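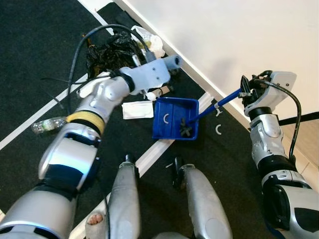

Call me when it can do the corners, one reader, Lowther, wrote after our October item on cleaning robots. Fair enough.

Curkero wants a machine that picks up after people in homes and shops. It puts the price of a trial at $1854 a month. A mop and broom cost less – and so far they come with someone who can use them.

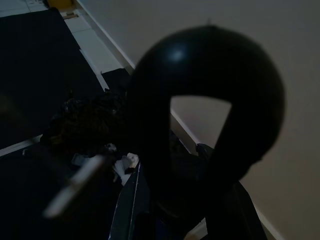 Filed under: Home Tech

The Ullstead test room has the usual mess on the floor, crumpled paper included. The firm says 20 trials are planned there. It would not say how many chores must go right to count as a pass.
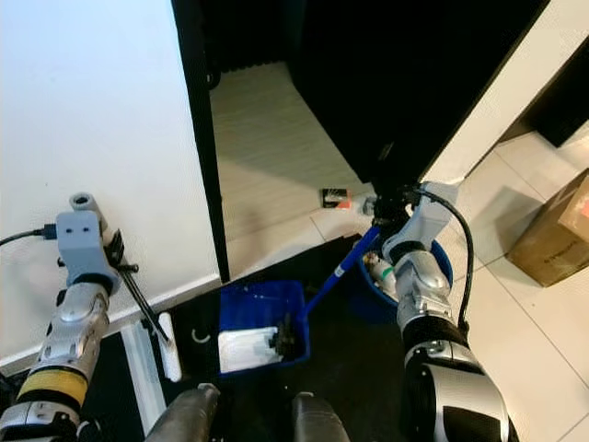 Tray on the mat, bucket close by.

Stastham, a rival, makes the same promises and has shown even less. 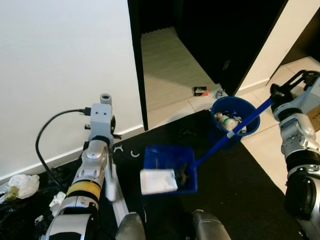

Dustpan up, bin behind it.

Curkero says to expect results in 2 months.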